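Stondbridge Robotics Program
Learning from Demonstration, Unit 5: Action Chunking and Receding-Horizon Execution
Notes by Radomir Mladenović
Revised 8/19/23

5.1 Where we left off

Unit 4 ended with single-step behavior cloning. The policy reads the current observation and outputs one action, the action is executed, and the loop repeats. We saw that small errors move the arm into states that are rare in the training data, where the next prediction is worse than the last. The bound in the Unit 4 notes grows with the square of the episode length. Keep it at hand, because the argument in 5.2 uses it.

5.2 Predicting chunks

Let the policy output a sequence of k future actions instead of one. If the whole sequence is executed before the next observation is read, the number of decisions in an episode of length T falls from T to T/k. Fewer decisions means fewer chances for error to feed back through the observation. The cost is reaction time: during the chunk the arm runs open loop.

There is a second benefit. Human demonstrators pause. A single-step policy trained on pauses tends to learn that a stationary hand should stay stationary, and it can stall indefinitely. A chunk that reaches past the pause contains the motion that follows it, so the prediction is no longer dominated by the idle steps.

5.3 Receding horizon

In practice we predict k actions, execute the first m, discard the rest and predict again. Define:

k = prediction horizon
m = execution horizon, with m ≤ k
d = total latency, in control steps

With synchronous inference the arm waits while the network runs. With asynchronous inference the arm keeps moving on the old chunk, and the first d actions of the new chunk are already stale when they arrive. Drop them. The usable part of the chunk then has length k − d, and we need m ≤ k − d. Students who skip this step see a short backward jerk at every chunk boundary and usually blame the controller.

5.4 The Plireck stamping set

The assignment uses the Plireck set: 1186 demonstrations of tabletop stamping, recorded with hand-held grippers. Each demonstration has the same three phases.

(a) Grasp the seal and bring it upright over the pad.
(b) Press the seal on the ink pad and lift.
(c) Place the seal on the paper, press, and release.

Hold out 126 demonstrations for validation and train on the remainder. Split by demonstration and never by time step. Neighboring steps are nearly identical, and a split by step gives a validation loss that says nothing about generalization.

Actions are relative gripper poses plus a finger width. Express every pose in a chunk relative to the pose at the start of that chunk. Differences between consecutive steps look equivalent on paper, but their errors add up over k steps — with long chunks the drift at phase (c) is easy to see in the plots. 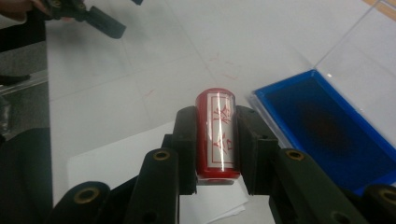
Phase (b) is the hard one for chunked policies. Contact with the pad has to end the downward motion, and a chunk predicted well before contact can only guess the height. Two remedies are in common use. The first is to shorten m near contact, which requires some signal that contact is close. The second is to keep m fixed and make the low-level controller compliant, so that an error of a few millimeters in height becomes a small change in force. The Prolivier controller in the lab supports the second option, and the assignment assumes it.

Finger width needs separate attention. It is nearly constant while the seal is held and changes quickly at grasp and release. Normalize it separately from position and rotation. If all dimensions share one scale, the loss on width is too small to matter and the release comes late.

5.5 Assignment

1. Train with k = 48 and evaluate m = 1, 8, 16 and 48. Report validation error as a function of position within the chunk, separately for phases (a), (b) and (c).

2. Repeat for m = 16 with stale actions kept and then dropped. Plot gripper height against time for both runs.

3. Derive the largest admissible m for given k and d when d varies between steps. State what you assume about its upper bound.

Submit code and plots to the Javier server in one archive. Unit 6 covers temporal ensembling and reuses the checkpoints from problem 1, so do not delete them.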